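A Bedroom in Simulation, Built in a Shared Workshop

The arm sits under a dust sheet at Urkitz, a shared workshop behind a tile warehouse. Most of the work on it is done at a desk six feet away. The builder rents one bench and one shelf, and has put 154 hours into a simulated bedroom that the arm's control code has to handle before the motors are powered.

The model runs on a used desktop computer with 4 processor cores. Total cost to date, including the arm kit from Lurach, is $2,183. Rendering is kept coarse to hold the frame rate. Walls are flat dark teal, the floor is pale, and diagonal edges come out stair-stepped.
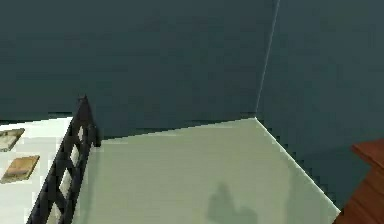 Collision shapes

Thin parts cause most of the trouble. A physics engine prefers solid blocks, and a lattice is mostly gaps. The first version treated each railing as a slab, which was fast and wrong: the gripper stopped against openings it should have been able to see through. The present version gives every bar its own shape – slower, but the contacts make sense.

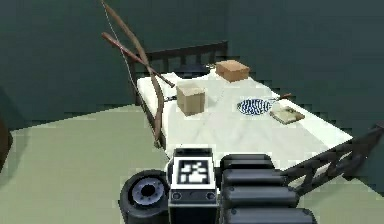
Grasp planning is handled by a script written at the bench over 2 winters. It scores each candidate by finger clearance, approach angle and distance from the wrist. Cardboard boxes score well, having flat sides and a predictable width. The blue and white striped plate is harder, as it lies flat on the sheet and offers only a rim. The bow leaning by the bed is treated as an obstacle, and its string has a collision shape thicker than the drawn line.

Folds in the sheet are fixed geometry. Cloth simulation was tried with a Mäkelä solver and dropped when each step took longer than the motion it was meant to predict.

Parts still on order

The Cendmont force sensor is due in January. Until it is fitted, grip force is set by motor current alone, with a low limit in the code and a fuse on the supply.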